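Flustevley Is Looking for Implementation Consultants (Jiltine Practice Team)

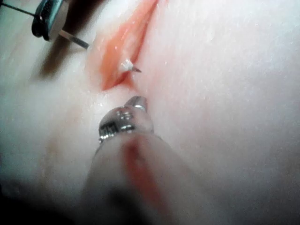
Flustevley has been putting in the Jiltine planning and inventory system for other people's businesses for a good long while now, and we have reached the happy point where we have more customers asking for us than we have consultants to send. We are a reseller and a services shop under one roof, so the people who sell the software sit down the hall from the people who set it up, and they eat lunch together, and they hear about it from each other when something was promised that shouldn't have been. If you join us you will learn more than you ever expected to know about all sorts of stocked items, and how each of those gets a part number, a lot number, a shelf and a reorder point. You don't need to know any of that on your first day. We would just like you to be the kind of person who finds it interesting once somebody starts explaining.

What you would be doing

Most of our consultants look after 2 customers at a time, one in the thick of a new setup and one that has already gone live and needs a steady hand. In the early weeks of a project you would spend a lot of your time listening: sitting with the warehouse lead, the buyer and the person in accounting who has kept everything running on spreadsheets, and writing down how orders really move through the building. After that you would configure Jiltine to match, clean up and load the customer's old data, build the reports they ask for (and talk them gently out of a few they don't need), and train the staff who will use it every day.

You would also work with our connector, Stullesero, which we wrote ourselves to pass orders between Jiltine and a customer's web store. It is a good piece of software, and we are proud of it, but it has its moods, and you will get to know our developers well because of them! Consultants who like to tinker are welcome to suggest changes, and quite a few of the settings screens in Stullesero came out of a consultant's grumbling after a long training day.

Who we hope will apply

We would love to hear from people who have put in business software before, whether at a reseller, at the software maker or from the customer's side of the table. We have also had very good luck with folks who ran a stockroom or a purchasing desk and got tired of waiting for someone else to fix the system, so please don't talk yourself out of applying if that sounds like you. You should be comfortable with databases to the point of writing your own queries, or be willing to get there during your first few months with our help. Knowing how a purchase order turns into a receipt and then into a bill is a big plus. Clear writing matters a great deal to us, as our customers keep and reread what we send them.

Hours, travel and pay

The position is full time at 40 hours a week. When a customer goes live there may be an early morning or a late evening, and you take that time back the following week. Travel comes in bursts, mostly for kickoff meetings, training and go-live, and the rest can be done from home or from our office in the Kokkonen Building, Suite 684, whichever suits you better. We try to keep Friday free of customer meetings so that everyone can catch up on notes and get a proper start on the weekend.

Pay depends on experience, and we will tell you the range in our first phone call, before you have spent an evening on anything else. Health coverage and paid vacation start with your first day, and we pay for your Jiltine certification, including the retake if you need one (several of us did).

How to apply

Please send us a resume and a short letter, a page at the most, telling us about a time you helped someone get comfortable with a new system. It can be a big rollout or it can be your aunt's bakery. Put job number 777 at the top of the letter so it lands in the right pile. You can use the form on our careers page or mail it to the suite above, attention Jiltine Practice Team.

We read every letter and we answer every one, though it may take us a couple of weeks when projects are busy. The first step is a phone chat, followed by an afternoon with two or three of the people you would be working with, where we will walk through a made-up customer together and you can ask us whatever you like. We would like the new consultants to start in July, but if you would need to come a little later, mention it in your letter and we will see what can be worked out.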